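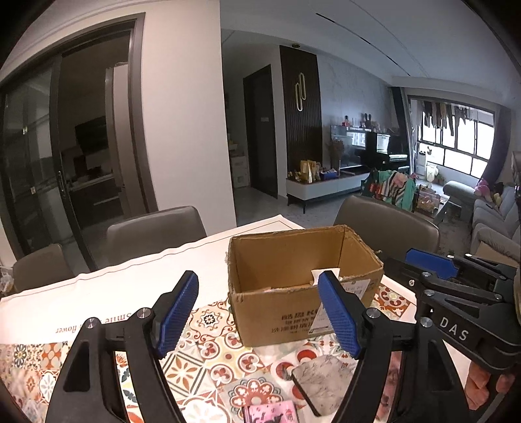
An open cardboard box on a dining table.

Jomia opens parcel box return service for households in Ultthorpe and Hukport

ULTTHORPE, 31st May. Jomia, the packaging and parcel supply company, announces the opening of its box return service for private households. From the first week of June, people who live in Ultthorpe and Hukport can bring used cardboard boxes to 11 return points in the two towns. The boxes will be checked, sorted by size and offered again to small shops which send goods by post.

The service has the name Derese. It was tested during the winter with a small group of households in Ultthorpe, and it is now open for everybody. No registration is needed, and there is no charge for bringing boxes.

Why a return service for boxes

Many homes today receive parcels every week. The box is often still strong when it arrives, but after opening it has no further task. It stands in the hallway or under the table for some days, then it is cut or folded and put with the waste paper. Recycling of cardboard works well in our region and Jomia supports it fully. We believe, however, that a box in good condition can make one more journey before it becomes paper pulp, and in many cases two or three more.

At the same time, small senders have told us that new boxes are a heavy cost for them. A person who sells candles, spare parts or children's books from home must buy boxes in large bundles, often in only one size, and must find a place to store them. With Derese they can buy mixed sizes in small quantities, at a price which is 50 percent below the Jomia list price for a new box of the same size.

How the service works

Please bring the box empty and dry. It can be flat or standing, both are accepted. A box without its top flaps is also welcome, as these are used for inner packing and for shelf storage. Printing on the outside is no problem, in any language or color. We do not cover or remove the print of former senders, and our buyers are informed about this.

We kindly ask you to look inside before you hand in the box. In the test period our sorting team found many papers which were left at the bottom or behind a fold: invoices, warranty cards, greeting cards, and one time a set of keys in an envelope. Such objects are kept at the return point for two weeks and can be collected there. After this time, papers are shredded.

Boxes which have been in contact with raw food, oil or garden chemicals cannot be accepted. The same is valid for boxes with a broken corner, because the corner carries most of the weight when parcels are stacked. The staff at the return point will tell you where the nearest paper container is located.

Please take off the shipping label

A shipping label normally shows the name and the address of the receiver, and in many cases also a telephone number. In addition, a second label on the same box can confuse the reading machines of the carriers, and the parcel may travel to the wrong depot. For both reasons we ask all households to remove old labels or to make them unreadable.

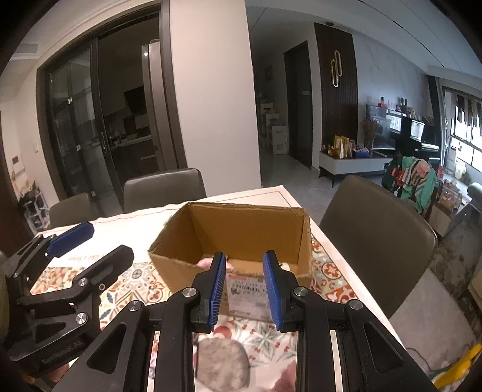

A white shipping label with a barcode and small black text.

The easiest way is to warm the label for a moment with a hair dryer and to pull slowly from one corner. If the label does not come off, please use a thick black marker and cover the complete text and also the barcode. Crossing out only the name is not enough. Each return point has markers and paper stickers ready for people who have forgotten to do it at home. Before a box is offered for sale, a member of the sorting team in Hukport controls it one more time, and any label which is still readable is covered.

Experience from the test period

During the test, almost all boxes were handed in on the way to another errand, for example to the bakery or the library. Because of this observation, the new return points are placed inside shops and public buildings with long opening hours, and we have given up the earlier plan for one large collection hall outside the town. The households in the test also asked for a place for filling material. Paper filling can now be brought together with the boxes, if it is clean. Air cushions and foam chips are not part of the service at the moment.

Small senders in the test liked especially the middle sizes. Very large boxes were returned often but bought rarely. Jomia will therefore give very large boxes without charge to people who are moving house, as long as there is stock in Hukport. These boxes cannot be reserved.

Opening hours and information

The return points will be open during the normal hours of the shop or building where they are placed. A list with all addresses is available at the Jomia counter in Ultthorpe and on our website, and it will be delivered with the town newsletter in June. Small senders who wish to buy boxes can order online or come directly to the sales desk in Hukport. The smallest order is one bundle of mixed sizes.

About Jomia

Jomia supplies boxes, paper filling, tape and labels to shops, workshops and home businesses. The company has its main office in Ultthorpe and its warehouse and sorting room in Hukport. Derese is a service of Jomia.

Press contact

Jomia Press Office, Ultthorpe
Printed material about the Derese service can be requested from the press office. Visits to the sorting room are possible for journalists after agreement by e-mail.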